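Visit report: Jakent returns centre, Hultdale

We were shown the mixed-goods line at Jakent's Hultdale site in November. The building takes in returned household items, up to 1,000 on a busy day, and until last spring every one was sorted by hand. Trials of new items are run at a small table before anything goes to the line.

The arm works from the right-hand side. Its control software comes from Gudholm, and the object set is changed every 14 shifts. Shallow dishes are treated as a separate class, as the grip point is on the rim.
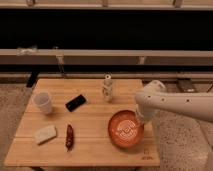 Gripper at the right rim of the orange bowl, trial table, Hultdale.

Staffing on the line has not been cut, but the work has altered. Sorters used to handle nearly 600 pieces per shift between them. They now deal with rejects, check the log and lay out the trial tables, and 2 of them have moved to a technician grade. One sorter told us the lifting was easier on the shoulders and the screen work harder on the eyes. Rotation between the two jobs is hourly.

Small items placed close together remain the slowest part of the process. The site would not give us a cycle time.

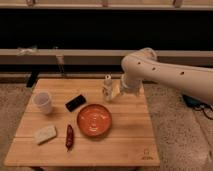 Pale yellow wedge-shaped piece at the gripper, beside the small bottle with the white cap.

Night running is planned at the Aranda site first. Hultdale will keep its present shift pattern until the reject log has been reviewed with the sorters.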